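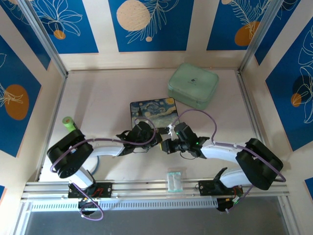 Renorell Bench Guide — Issue 20, page 34

## 6. Setting out the work surface

The old guide said to wipe the surface "as needed". Nobody I've met agrees on what that means, so follow the steps below and make up your own mind about the rest.

1. Clear the middle of the surface first. Flat cases go behind the working spot, lid side up.
2. Wipe with a damp cloth, then a dry one. Castero sells a special spray for pale surfaces. I've tried it and can't tell it from water.
3. Check the back and side walls for smudges. Cream shows everything.
4. Put small pieces out one at a time, just forward of the case. Yellow ones are easy to find again on a pale colour. White ones are not.
5. Look along the front for cable hanging in loops. Tuck up what you can reach without pulling.

**Note:** Kuldeep Khurana reckons a case can stay out for up to 200 sessions before its corners mark the surface. I'd lift it and look every May.

**Caution:** Don't lean on the walls. They are there to keep parts in, and I wouldn't trust them with an elbow.

6. Write the case number on the bench card (ours is 679) and initial it.

Changes to this section go to Florence Chan.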